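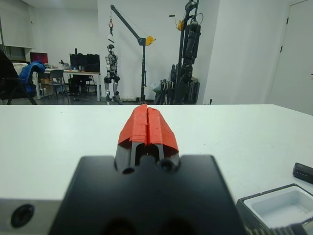 Birdie Brannigan 在上一篇底下留言,说遥操作录出来的示教都带着一股犹豫味儿,手到了目标上方总要停一下,机器人学过去也跟着停,还不如直接抓着胳膊拖一遍来得干净。

首页 归档 标签 关于 订阅

先回这条,然后写今天的。写得急,晚上还要回去把数据倒出来,错字懒得改了。

犹豫味儿,这个说法我认。昨天回放自己录的几段,真的,每一段到盒子上方都悬一下。我自己操作的时候完全没感觉,以为一气呵成。回放的时候就像看别人倒车入库,急死。

但是拖动示教我也做过啊。2014年刚到 Pramport 的时候做的全是拖动,单臂,一只手托着肘,一只手捏着腕,人站在机器人旁边弯着腰。轨迹确实顺,因为人的胳膊本来就顺。问题是人自己就在相机里面,手、袖子、半个脑袋,全录进去了。学出来的东西看见袖子才肯动(夸张一点,但也没夸张多少)。那时候的办法是拖一遍记关节,人走开,再让它自己回放一遍,回放的时候录图像。等于每段干两遍活。碰到接触多的动作回放还对不上,盒子差一点点位置就戳歪了。

而且双臂怎么拖?我就两只手。一只手拖一条胳膊,夹爪谁来按?试过用脚踏板。不提了。

所以 Eromlow 这个活从头就定了遥操作。主手在这边,从手在那边,每条胳膊七个关节,一一对应,我手腕转多少它转多少。不用解逆运动学,不会突然翻肘。缺点就是 Birdie 说的,隔着一层,手上没有感觉,只能靠眼睛,眼睛一不确定手就停。

任务说起来特别简单。桌上有个黑色的扁盒子,躺着的。拿起来,立住,换个方向,放进旁边的敞口浅盘里。完了。小孩子都会。我录了一整个上午。

难的地方在第一下。盒子平躺的时候很扁,夹爪从上面下去,指尖得压到边上,还得压对边。压早了盒子会滑,压晚了指尖碰桌子,胳膊一顿,主手这边没有力反馈,我只听见那边"咔"一声。听声音干活,挺原始的。后来发现声音还挺好用,指尖碰到桌面跟碰到盒子的声音不一样,一个闷一个脆。戴耳机的同事不服气,摘了耳机试了一下,不说话了。

指尖缠的是橙红色胶带,一层压一层,边上毛毛糙糙的。原来的指尖太滑,盒子表面又亮又滑,两个滑的碰一起,夹多紧都转。缠了胶带好多了。丑是丑。有人问为什么不打印一套软指套,打印了,软指套太厚,合拢以后中间鼓一块,扁的东西反而夹不住。胶带好就好在随时能加一层减一层。坏处也是这个,每个人缠的都不一样,左右还不对称,换一次胶带前后的数据放一起看,抓的深浅都不一样。所以现在规矩是一批数据中间不许换胶带,翘边了也忍着,录完再说。

对了腕上相机的位置也定死了。之前每次拆夹爪都要重新装,装回去角度差一点,画面里手指的位置就飘。Flamstead 那套回放软件里有个叠图功能,把旧画面半透明盖在新画面上,对着拧螺丝,拧到手指重合。土办法,好使。就是拧到最后一下总会跑一点,要提前量,跟拧灯泡一样靠手感。

每次开录之前还有个固定动作,合上,张开,再合上,看画面里两个指尖是不是在中间碰头。不是就停下来查。有一回没查,录了一串才发现左手夹爪零点漂了,合不严,全扔。心疼,心疼也得扔。 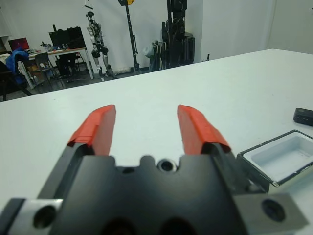 张开多少这件事

单独写一段,因为今天吵的就是这个。

操作的人习惯把夹爪张到最大再下去,保险嘛,反正怎么都能套住。我也这样。可是张到最大,两个指头离得远,从腕上相机看,盒子在中间空荡荡一块,左右差多少看不出来。下去以后合拢的过程中,总有一边先碰到,先碰到的那边就推着盒子走。推一下,另一边才夹上。录出来的示教里面就全是"推一下再夹"。

推一下再夹也能成功,所以标成功的时候都标了成功。可是机器人学的时候分不清哪部分是手艺哪部分是凑合。它推得比我狠,推着推着盒子就转了,转了以后就不认识了,停在那里,张着手,看着。那个样子,怎么说,很像我第一年上班。

后来改成先张一半。下去之前先在上面看一眼,左右差不多对正,再下。这样就必须看准,看准就要停一下,好,Birdie 说的犹豫又回来了……

所以这是个取舍。要么快但是推,要么准但是停。我的意见是停就停吧,停在上面比推着走强,停顿后处理还能剪,推歪了的剪不出来。同事的意见相反,他说推才是真实的,人拿东西也推,你现在看看你自己怎么拿手机的。我试了一下拿手机。确实推了。烦。

折中:张一半,允许轻推,不允许盒子转方向。转了就作废在来一遍。写在白纸上贴在主手旁边,谁坐那谁看。

然后是剪停顿。Flamstead 里面可以按速度阈值自动剪,关节都不怎么动的段落就抽掉。别无脑用!接触前那一下慢,跟发呆那种慢,速度看起来是一样的。昨天第一版阈值设太高,把压下去的过程也剪了,回放的时候夹爪上一秒还在空中下一秒已经按在盒子上,像变魔术。往下调,再加一条,夹爪开合有变化的前后一小段一律不剪。这样好很多。还有一点拖泥带水,能接受。

左手先右手后

双臂的另一个大坑,两只手一起动。

人的两只手是会互相等的,自己不觉得。左手去够的时候右手其实也在调姿势,往前凑,准备接。在主手上也一样,我左手往下压,右手就不自觉跟着往里飘。飘进左边腕部相机的画面里,挡住了。或者更糟,飘过去碰上了。碰上的时候那边声音很大,这边主手一点反应没有,人还在往里推。急停拍过,手掌红了一块。

所以现在要求不干活的那只手要有个地方待着。张着,悬在桌面上方,朝着活儿那边,别动。听着容易,做起来胳膊酸死。主手有重力补偿但是补得不够匀,悬久了往下坠,人就一直托着,托着托着就开始晃,晃也录进去了。新人录的数据一看就知道,闲着的那只手一直在抖。

Papadopoulos 那家做的肘托倒是解决了一部分,架在主手下面,小臂能搁一下。不过太高了,坐着的人要耸肩,录半天脖子硬。垫了本书在椅子上,刚刚好。书是谁的不知道,挺厚,没人来要。

还有线。黑色的线从胳膊绕到手腕,得留个弧,太紧了转腕的时候拽,太松了垂下来挡相机。每次换完夹爪都要把几个极限姿势走一遍,看线。我现在养成习惯了,眼睛先看线再看手。黄色那个打印座上有线卡,记得扣上,扣上要听见响。

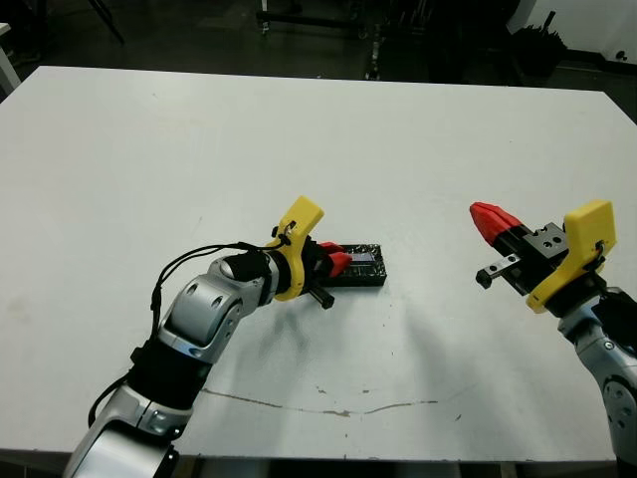 左手压着,右手张开等。

接着说视角。操作的时候到底看哪个相机,大家也不统一。有人直接抬头看桌子,不看屏幕。有人只看头上那个。我是头上看大概,快碰到了切腕上。问题来了,如果我抬头用肉眼看,我看到的东西机器人看不到。比如盒子后面有没有缝,我歪一下头就知道了,它歪不了头。我凭歪头得来的信息做了一个动作,它只看见动作,看不见理由。学不会是应该的。

所以又加一条,录的时候只准看屏幕。屏幕里看不清的,就当不知道。这条推下去怨声载道,第一天成功率掉得很难看,人都变笨了,伸手去够够个空。第二天好一点。再往后就都习惯了,而且我感觉(没数据,就是感觉)录出来的动作反而更有章法,会先把手挪到一个看得清的位置再下手。这个"先挪一挪看清楚"的动作,机器人也学去了,还学得挺像。看到它第一次自己这么干的时候,我拍了大腿!旁边人以为出事了。

桌面是白的,盒子是黑的,对比度够。麻烦是盒子表面反光,转到某个角度一片白,边在哪里都看不清。灯试过换位置,换了这边亮那边。最后决定不管了,反光就反光,反正以后用的地方也不会专门给它打灯。就是录的时候每个角度都要有一点,别老挑好看的角度录。人是会偷懒的,会不自觉把盒子摆成自己最顺手的方向,我查过,同一个人录的,起始方向几乎都朝一边。

现在的做法是摆盒子的人和操作的人分开。摆的人随便摆,故意摆别扭点。操作的人不许抱怨。(抱怨了。)

说说立起来。盒子夹住以后手腕转,让它竖着,在相机前面停一停再走。为什么要竖着,后面放进盘子的时候要从边上下去,平着放会磕盘沿。竖着的时候全靠两个指垫夹两侧,夹的位置偏上偏下差别很大。夹太靠头上,下半截会坠,慢慢往一边歪。要让它往夹爪深处吃一点,下端抵进去,才稳。

这个"吃进去一点"也是遥操作里最难教给新人的。没有手感嘛。我只能说,看画面里盒子下沿,看不见了就对了。看得见说明夹浅了。新人:"看不见了我怎么知道它还在?"问得好,不知道,夹住了就信它。

夹的力也是。主手上扳机捏到底,从手那边就夹到底,盒子会被捏出响声。捏一半呢,每个人的一半不一样。后来在软件里把上限压低,捏到底也就那么大劲,大家都捏到底,数据一下子整齐了。早该这么干。之前在那里训练手感训练了好久,白费,拿个上限一卡就完了。

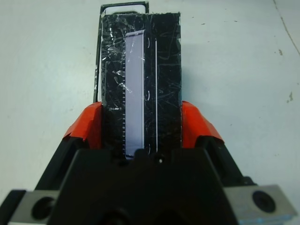

回到拖动还是遥操作

给 Birdie 一个正经回答吧,前面扯远了。

我现在的想法,单臂、路径长、接触少的,拖。比如绕过一个东西伸到后面去,这种拖一遍比遥操作舒服多了,人的胳膊怎么绕它就怎么绕。双臂、要看图像的、手指要跟东西较劲的,遥操作。犹豫就犹豫,教人先张一半,教人闲手别动,教人只看屏幕,再把停顿小心地剪掉一些,剩下的那点犹豫我不打算管了。

混着用行不行?行,试过一次,拖动录的接近段,接上遥操作录的抓取段。接缝的地方速度对不上,会顿一下,像换挡没踩好离合。可能是我接得糙。Eromlow 这批录完再认真弄一次,估计要拖到11月了,看排期。

还有一个没想明白的,放着,谁懂谁留言:失败的那些要不要留。比如夹空了,松开,重新对,第二次夹住。我以前全删。现在觉得重新对的那一段特别值钱,机器人一旦夹空就不知道怎么办,正是因为从来没见过人夹空以后怎么办。但是留下来它会不会也学会先夹空一次?有人说只留后半段,从松开那一刻开始留。听着有道理,剪起来要人命,每一段都得手动找那个点。

记一下明天的事,免得忘:

新胶带买同一个牌子的,上回买错了,颜色一样黏度不一样。
左手零点开机先查。
摆盒子的换人,现在这位也开始摆顺手了。
阈值那个参数写进说明里,别只存在我电脑上!!
肘托问一下能不能做矮一点的。

倒数据去了。网速慢得要死,硬盘还剩一点点地方,先删哪批都舍不得。留言我晚上回,上一篇问主手关节编码器的那位,我没忘,图纸在单位。

分享 7 评论 2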